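Hakstead Dustpan and Brush Set, Purple

Stillent Home / Cleaning / Small Sweeping

In stock, ships from our Fultwood store

I've sold a lot of dustpans over the years and I'm picky about them! The Hakstead is the one I keep at home, and it lives in my kitchen instead of under the stairs, so it gets used every single day. It's small enough to grab with one hand while you're holding a mug in the other (ask me how I know) and it's made for the little messes: crumbs, coffee grounds, spilled rice, the dry cat food that ends up everywhere but the bowl.

You get the pan and the hand brush, both in the same soft purple. We had it in gray for a while too, but the purple outsold it so badly that I stopped ordering the gray. If you really want one, ask, I think there are still a couple in the back.

Sold as a set of two pieces
Also by the case, 12 sets, for cafes and offices
Hand wash in warm soapy water, air dry
Returns within 60 days, opened is fine

A quick word on sweeping. Keep the front lip flat on the surface and take short strokes, especially with anything round that likes to roll. Long swoops just send it off the other side of the counter. For flour or fine dust I go over it once with the brush and then use a damp cloth for the rest.

If you already have the Dunne set, this pan is the shallower of the two, and I find it easier to get under a cabinet edge. The Dunne holds more. I use mine for both kitchen and desk, and I've never missed the extra room. 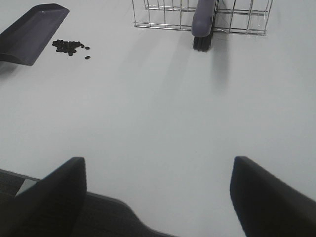
Storage is the thing people ask me about most. There's no need for a special holder, and I like a plain wire basket, because the brush can stand up at the front of it like this one and you can spot that purple handle right away. The pan I leave out on the table until I've dealt with the last strays, and dark little bits like these are at least easy to find on white. Baskets are sold separately, over on the Storage page.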